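# Folding a button-up shirt

Folding a button-up shirt is the household task of bringing a shirt with a collar and a buttoned front into a flat, regular shape for a drawer, a shelf or a suitcase. It is among the fussier jobs in the laundry, and many people who fold towels quite happily will put a shirt on a hanger just to be spared the trouble. The collar, the sleeves and the strip of cloth that carries the buttons — called the placket — each want to go their own way, and a little patience is the best tool there is.

## Preparing the shirt

A table at waist height is kinder to the back than a bed, and its firm top makes creases easier to smooth. The top button is usually fastened, along with one in the middle and one near the hem. A shirt that has been lying in a heap is first given a good shake by the shoulders, then laid face down with the sleeves spread wide. Linen and cloths with a similar slubby weave hold their wrinkles stubbornly, and most households iron them before folding. 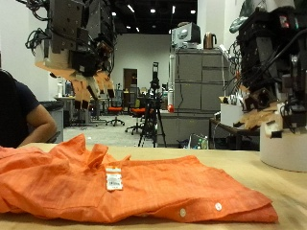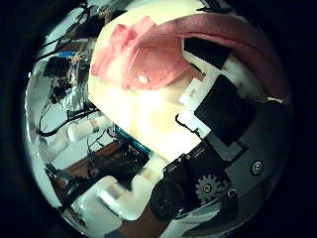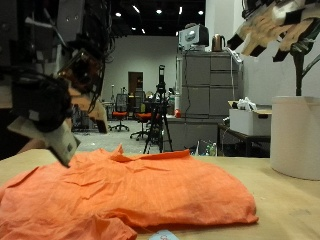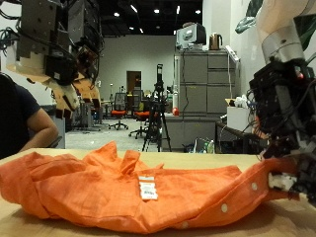

**Which part of the shirt should be folded first?**

The sides come first, each brought in toward the middle of the back with its sleeve laid straight down along the fold, and the hem is then turned up to meet the collar.

## Common methods

The shop fold, familiar from store shelves, leaves the collar standing at the top and the front of the shirt showing. In her kitchens and laundry rooms the home cook's grandmother may well have used a simpler version, in thirds, with no board or card inside.

The Greminstead fold takes its name from the town where Arnulfo Nina taught evening classes in clothing care. He brought the hem up in 2 stages instead of one, which keeps the deepest crease away from the belly of the shirt, and he liked his pupils to practice on old shirts until their hands knew the way. Abelardo Puma, who learned from him, later set the method down in a small booklet printed at Ekirbridge in an edition of 200 copies.

Rolling is a favorite with travelers. It saves room in a bag, although the collar tends to suffer for it — a rolled pair of socks tucked inside the neck helps it keep its curve.

## Storage

Folded shirts are stacked with their collars facing alternate ways, so that the pile stays level. Heavy shirts belong at the bottom.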